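Données > Rangement d'objets > Bloc et pierre dans un carton

Rechercher dans les fiches Filtrer Effacer

# Bloc et pierre dans un carton

Fiche du lot « carton » de la collection Nakevley. Le lot porte sur une tâche courte : mettre dans un carton ouvert un bloc de bois et une pierre, puis les en sortir. Il contient 1 709 séquences, dont 888 de rangement. Les autres sont des sorties de carton.

Rédaction : Vega Lozano. Dernière révision en juin.

## Pourquoi ces objets

Les premiers lots de Nakevley ne comportaient que des formes régulières — cubes, cylindres, boîtes fermées. Pour celui-ci, nous voulions un objet à faces planes et un objet sans face du tout. Le bois et la pierre ont aussi des poids et des états de surface très différents, ce qui change la façon de les poser. Une pierre lâchée trop haut marque le carton et peut rouler jusqu'au bloc.

## Le matériel

- **Le carton.** Carton ondulé brun clair, récupéré d'un emballage. Il porte encore ses impressions d'origine : un petit dessin au trait et une étiquette sombre sur la face avant. Nous ne les avons pas masquées. Les rabats ne sont pas coupés.
- **Le bloc.** Rectangulaire, en bois brut, sans vernis ni peinture. Le fil du bois suit la longueur. Les coins sont un peu adoucis.
- **La pierre.** Un morceau irrégulier, sans base franche. Elle ne tient pas de la même manière selon le côté sur lequel on la pose.

Les objets viennent de la réserve de Lirbridge. Ils sont rangés ensemble dans le bac « Poojary », avec leur fiche de pesée.

## Disposition de départ

Sur la table, le carton se place vers le milieu et les deux objets de part et d'autre, assez loin pour que les rabats ouverts ne les touchent pas. Le plateau est clair et reste dégagé.

Les rabats qui montent vers l'extérieur restent comme ils sont. On ne les redresse pas entre deux séquences, leur angle fait partie de la variation du lot.

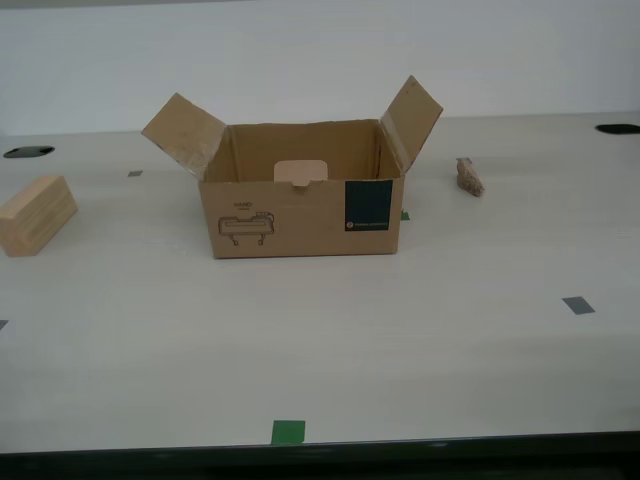

## Déroulement d'une séquence

1. Placer les objets selon la disposition tirée au sort.
2. Vérifier que le carton est ouvert et que rien n'y traîne.
3. Ranger le premier objet. L'ordre est libre, mais il est noté dans le champ `ordre`.
4. Ranger le second sans déplacer volontairement le premier.
5. Arrêter l'enregistrement quand les deux objets sont immobiles.

Les sorties suivent le chemin inverse. Un objet ressorti doit être reposé sur la surface de travail, hors de l'ombre des rabats si possible.

## Ce qui compte comme réussi

Une séquence de rangement est notée réussie quand les deux objets reposent sur le fond. Ils peuvent se toucher, et la pierre peut s'appuyer contre le bloc ou recouvrir un peu son extrémité. Aucune orientation n'est exigée : le bloc peut être en biais par rapport aux parois. Un objet coincé sur un rabat ou appuyé debout dans un angle donne un échec, même s'il se trouve à l'intérieur.

Le contact entre les deux objets est noté à part, dans le champ `contact`, d'après leur position finale. Il vaut `oui` dès que la pierre touche le bloc, par le côté ou par le bout. Les traces et les plis du carton ne comptent pas comme des défauts de séquence.

## Champs d'annotation

`sens` : rangement ou sortie
`ordre` : bois_pierre ou pierre_bois
`contact` : oui, non, incertain
`resultat` : reussi, echec
`remarque` : texte libre, souvent vide

## Limites connues

Un seul modèle de carton a servi pour tout le lot. Les parois et le fond se sont fatigués au fil des essais, et les plis sont plus nombreux dans les dernières séquences. La lumière varie aussi : quand elle arrive fort d'un côté, le haut des parois devient très pâle et le fond passe dans l'ombre. Le bord du bloc est alors plus difficile à suivre, sa teinte étant proche de celle du carton. La pierre, mouchetée de rose, de blanc et de gris foncé, se détache mieux.
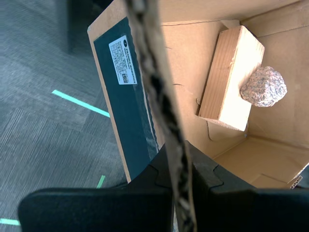 ## Commentaires

**Fiona Dunbar**
Je relis les séquences de sortie avec l'équipe d'Urthorpe et le champ `contact` nous pose problème. Faut-il le remplir avec la position dans le carton, avant la sortie, ou avec la position finale sur la table ? Nous avons deux annotateurs qui font chacun à leur façon.

**Vega Lozano**
Position finale dans les deux cas, donc sur la table pour les sorties. Je l'ajoute au guide d'annotation. Pour celles déjà remplies autrement, mettez `incertain` et je les reprendrai.

**Fiona Dunbar**
Entendu. Il y en a quatre pour l'instant, je vous envoie les numéros.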